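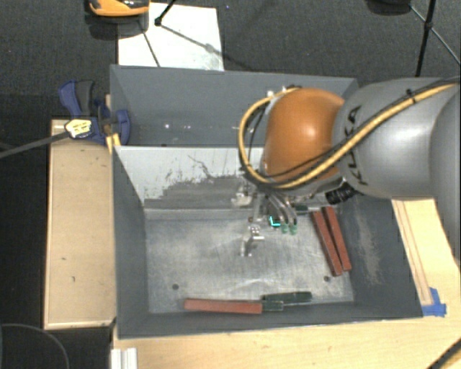 Figure 4. Robotic arm with KUKA lettering over a two-compartment metal bin.

4.2 Timing and authorship of condolence statements

The second part of the study looks at statements issued in the name of film and television performers after the death of a colleague. We collected 624 of these from entertainment news sites and from the performers' own pages. A statement was kept if it named the person who had died, was published within a week of the death, and was longer than one sentence. Reposts and translations were removed by hand.

Two coders, Palumbo and Leone, read every statement and marked three things: whether it mentioned a shared project, whether it described a private meeting or conversation, and whether any sentence also appeared in a statement from another performer. They disagreed most often on the second item. Phrases such as "our long talks" were coded as private only when a place or an occasion was given. Remaining disagreements went to Blomqvist, whose decision was final.

Of the 624 statements, 200 shared at least one full sentence with another statement in the set. Most of these overlaps came from performers represented by the same agency. Clients of Bernonetti and Walczak made up a large part of this group, and in several cases only the name of the deceased and the title of a film had been changed. Statements posted without an agency were shorter, contained more spelling mistakes, and were more likely to refer to a disagreement or a period without contact.

We also interviewed 44 publicists. Interviews were held by phone and ran until December. The question about drafts written in advance was placed late in the interview, after the publicist had described a normal working week. Several said that they kept a file of unfinished statements for older actors and directors, in the same way that newspapers keep obituaries on hand. Others said they had been asked to do so and had refused. One publicist at Stolance described a draft that was updated each time its subject went into the hospital.

Earlier work by Kasprzak and Melis treated fast statements as a sign of insincerity. Our material does not support a simple reading of that kind. Some of the fastest statements contained the most detail about a shared set or tour, and some that took several days were copied almost word for word. Speed and wording are therefore reported separately in the next section.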